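Narkside review (PC)
January 14, 2019

I put off Narkside for months because the trailer made it look like another grey dungeon crawler, and I'm kicking myself now — it's a ripper. You pick one of seven lantern keepers, drop into a flooded mine and try to haul your loot back up before the water catches you. Runs are short, the colours are gorgeous once you get past the first shaft, and two-player co-op is an absolute riot!

My favourite is the Tinker, who can bolt a pump onto nearly any wall. I hit 3193 on the depth board with her and squealed loud enough to scare the dog (the next badge is at 3000 with no pumps at all, wish me luck).

Grumbles? The map is fiddly on a controller, and the August patch still hasn't fixed the ladder bug, where you hang in mid-air until your partner bumps you off. Saving only at lifts gets old too.

Still, I've started it again twice. 9 out of 10 from me, and a full 10 if you've got a mate on the couch.
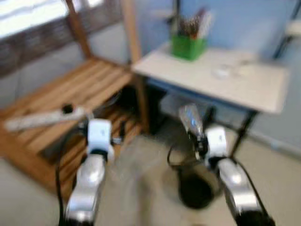
Stakby Games Club — Reviews Team

Played on PC with keyboard and controller. Next up: Wosum.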